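Article no. 381, last change of this page: 18 Aug 2026

# Obi cubes and cups, with Etier mat

The Obi set is a table set of small foam cubes and plastic cups. It is made for sorting, stacking, covering, pouring out and putting back. We at Zirner have packed it in our workshop in Ulthorpe from the beginning, and it is still the article we are asked for most often by kindergartens, therapy rooms and families with a small kitchen table.

You can order the set alone or together with the Etier mat. The mat has a printed grid of thin white lines on a teal-green ground. Many customers first buy only the cubes and order the mat some weeks later, so we now offer both on the same page.

## The cubes

The cubes are cut from foam. They are light and make almost no noise when they fall, and for a room where several people work at the same time this is a great relief. An adult can take one between two fingers. For a small child it fills the hand quite well.

The colors are yellow, red-orange and white. We are sometimes asked why there is no blue cube when there is a blue cup. We tried a blue foam in an earlier year, but the color came off on light clothes, and we did not find a better one for a reasonable price. If we find it, it will be added to the refill bags.

Please know that foam is a soft material. A cube can get a small notch or a pressed corner after some use, and also during cutting in our workshop. Such a cube stands and stacks the same as the others, and we don't accept it as a reason for return. A cube which is torn through we replace, of course.

The cubes are not for children who still put everything in the mouth.

## The cups

The cups are plastic, and wide enough at the top that you can drop a cube in without aiming much. They come in yellow, blue, light blue, pink and a pale greenish-gray. They can be put one into another for storing. If two cups hold too tightly together, turn the upper one a little while you pull. Do not squeeze the lower one.

The blue cup is from a different supplier than the other cups and its rim is lighter in color and lets some light through. It is intended so, and it is not a mark of wear.

Cups can be washed by hand in warm water. We don't recommend the dishwasher, the lower basket in particular. They are sold as play and practice material and not for drinking.

## The Etier mat

The mat is a cutting mat, and you can use it also as one, with a normal craft knife. In our set it has another work to do: the grid gives a place for each thing. You can say "one square to the left" or "leave two squares free", and both persons at the table mean the same distance.

It should lie flat for one night before the first use. We ship it flat when it goes alone, but in the combined parcel it is slightly bent around the cup box. Don't put it on a radiator to make it faster, and don't leave it in a car in August. A mat that has once become wavy from heat will stay wavy.

For cleaning, a damp cloth is enough. Strong cleaners make the white lines pale.

## Some ways to use the set

- **Sort by color.** Yellow cubes go to the yellow cup. For red-orange and white you agree before which cup takes them.
- **Steps.** Lay a row of cubes in a diagonal over the squares, each one a little lower than the one before. The other person continues the row or copies it at the free side of the mat.
- **Hide and remember.** Put a cube under a cup, move the cups slowly, and ask which color is where.
- **Tower.** Cups and cubes in turn. It falls soon, and that is most of the fun.
- **One hand only.** Used in many therapy rooms. The cup may not be held with the second hand.

For a group we advise one mat for 2 persons. With more it becomes crowded and the elbows begin to be a problem.

## Ordering

| Article | Order number |
|---|---|
| Obi set, cubes and cups | 381 |
| Obi set with Etier mat | 381-E |
| Etier mat alone | 2040 |
| Obi refill, bag of 100 cubes, mixed colors | 381-R |

The refill bag is mixed by weight of color, so the three colors are not exactly equal in number. Single colors are possible on request, but then please allow a longer delivery time.

Schools and clinics may order on invoice. Please write the order number in the message, and not only "the set with the cups", as we have also older sets with cups in the storage.

![](about:blank) 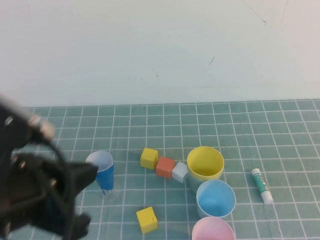

## Returns and spare parts

Unused sets can be sent back to Ulthorpe in the original box. Single cups are available as spare parts in all the colors. Tell us the color and whether you need it to fit inside a cup you already have.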